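Perkcombe Community Garden: Notes for the End of the Season

Sep 25, 2021

The Perkcombe Community Garden will close its growing season at the end of next month, and plot holders are asked to read the following notes carefully. They cover the return of shared tools, the clearing of plots, the compost schedule and the renewal of leases for the coming year. Members who hold a plot at the Nestton site should note that some arrangements there are different, and these are set out separately near the end of this item.

The garden office thanks all members for their patience during the repairs to the Forsyth Street gate. The new latch is in place and the gate should now be kept closed at all times, including while members are unloading. The combination has not changed.

Shared tools

All tools borrowed from the shed must be returned clean. Soil left on metal over the winter holds moisture and leads to rust, and several forks and trowels had to be replaced last spring for this reason. Small tools should be brushed off, rinsed and dried before they are put back on the rack. Handles that are cracked or loose should be marked with a strip of tape and placed in the repair bin by the door.
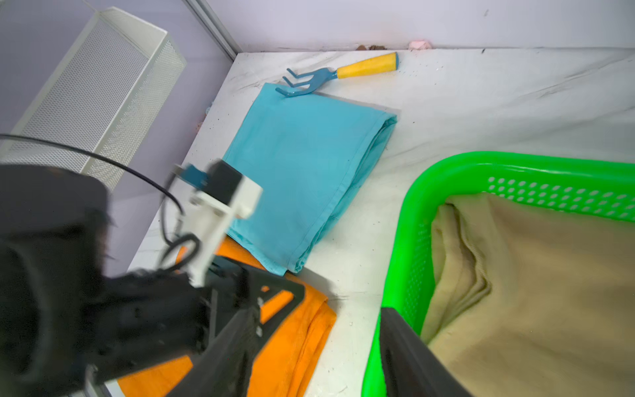

A small hand rake with a yellow handle and blue tines.

Members who own their own tools may keep them in the shed over the winter if they are labeled with a plot number. Unlabeled tools found after the closing date will be added to the shared supply. The shed will be locked during the winter months, and access will be by request to the garden office.

Clearing plots

Spent annuals, vines and stakes should be removed by the closing date. Perennial herbs and berry canes may stay, provided they do not extend into the path. Tomato and squash plants that showed signs of blight must not be placed in the compost bays. They should be bagged and left beside the blue bins near the parking area, where they will be collected with the regular trash.

Plot holders who wish to sow a cover crop may collect winter rye from the office. The office has purchased enough seed for 100 plots, and one packet is offered for each. Rye sown in the next few weeks should be well established before the first hard frost. It is best raked in lightly and watered once. Members who prefer to mulch may use the leaf pile behind the Losska greenhouse, which will be refilled as the fall leaves come down.

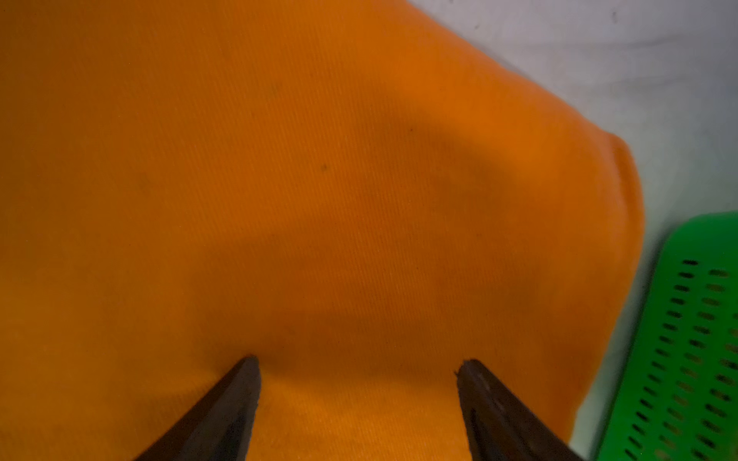

Row covers and frost cloth are also available on loan. A deposit is no longer required, but each borrower must sign the sheet at the office and return the cloth dry and folded. Covers stored damp last year developed mildew and could not be used again.

Compost

The compost bays will remain open through the winter. Bay 4 is closed to new material while it finishes, and members are asked to use bay 2 until further notice. Woody stems should be cut short before they are added. Kitchen scraps are welcome – meat, dairy and cooked food are not.

Lease renewals

Renewal forms have been mailed to all current plot holders. A completed form must reach the office before the closing date for a member to keep the same plot. Plots that are not renewed will be offered to the waiting list in the order in which names were received.

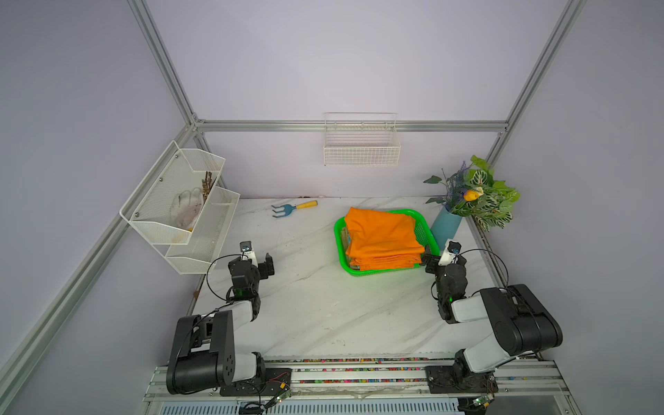 Members who wish to move to a different plot should say so on the form. Requests are considered after renewals have been processed, and the office will write to each applicant with the result. Raised beds near the entrance are reserved for members who have difficulty bending or kneeling.

Nestton site

Water at the Nestton site will be shut off before the rest of the garden, as the pipes there run above ground. Members should empty and coil their hoses and store them indoors. The 600-gallon rain tank will be drained at the same time.

Questions about any of these notes may be left in the office mailbox beside the Forsyth Street gate.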